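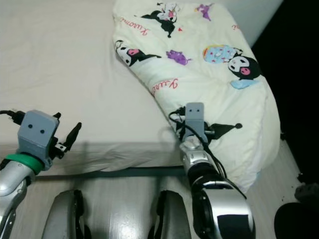

Home | Module outline | Weekly notes | Reading | Forum

Work and Technology, Week 4
Automation in housekeeping: what changes for the staff

These notes go with the October lecture. Read them before the seminar and bring the task sheet from last week, filled in.

1. Why housekeeping

Most of the module so far has dealt with factories and warehouses, where the work was already split into small fixed tasks before any machine arrived. Making up a bedroom is different. Bedding is soft and never lies the same way twice. A pillow changes shape when it is pressed. Patterned covers, plain sheets, thick and thin mattresses all turn up on the same corridor. For a long time this kept room work out of reach of automation, and people who wrote about the future of jobs tended to put cleaners in the "safe" column.

That column is less safe than it was. Two-armed robots with simple grippers can now be tried on beds, and some employers are trying them. They are slow. Whether they stay slow is an open question and you should not assume an answer in your essay.

2. The case: Nultirham

Nultirham is a residential site run by Pundis, with 161 bedrooms in four blocks. It takes students in term and families on short stays in the summer. Residents may bring their own bedding or use the site's. The housekeeping team had 40 staff when the trial began, most of them part time.

Pundis hired the robots from a supplier called Kulkarni. The trial covered one block only. The robots were given three jobs: placing pillows, smoothing the bottom sheet, and pulling covers straight. Stripping beds, fitting corners, bathrooms and floors stayed with the staff.

3. What changed in the working day

Before the trial a member of staff did a whole room alone, start to finish, and chose the order. Most did the bed first. Under the trial the order was set for them. The bed had to be stripped and the sheet fitted before the robot came in, and the floor had to be clear of bags and shoes so it could get alongside. The bathroom was done while it worked.

Staff interviews from the trial block raise the following points.

Lifting and bending. Several people said their backs were better by the end of the week. Fitting the corners is still the hardest part for the back, though, and that part was not automated.

Waiting. When the robot was behind, the person stood in the corridor or went on to the next room and came back. Coming back meant a second trip with the trolley.

Checking. Each bed had to be looked over and signed off. A crooked pillow was the member of staff's fault on the form, whoever had put it there. This was the most common complaint and we will spend most of the seminar on it.

Knowledge. Experienced staff know which residents want nothing moved, and which child's pillow goes back on the wall side. None of this was written down before the trial. Some of it was typed into the system during it, in unpaid minutes at the end of a shift.

4. Pay and grading

Two people in the block became "robot attendants" and had a day of training. Their hourly rate did not change at first. After the staff side raised it, Pundis agreed a one-off payment of £400 each, with the grade to be looked at later. Compare this with the Jemetti laundry case in Week 2, where minding the machine was treated as a new job from the start and regraded.

Nobody was made redundant. Vacancies in the block were left unfilled. Be careful when you read "no job losses" in a company report, and check whether hours or posts went down over the same period.

5. Terms to know

Task allocation: who or what does each part of a job.
Residual tasks: the parts left to people after the rest is automated.
Tacit knowledge: what workers know but have not written down.
Work intensity: how much effort is packed into an hour of paid time.

6. For the seminar

Take the bed-making job and list every step in it. Mark which steps need two hands, which need a decision, and which need to know the person who sleeps there. Then say who should sign the form, and why.

Comments

Is the reading for section 4 the same Jemetti chapter as before or the longer one? The link goes to the library front page.

Same chapter, I got it by searching the title.

I did hotel rooms for two summers and the going back with the trolley bit is right. You lose more time on that than on the bed.

Do we hand in the list of steps or just bring it?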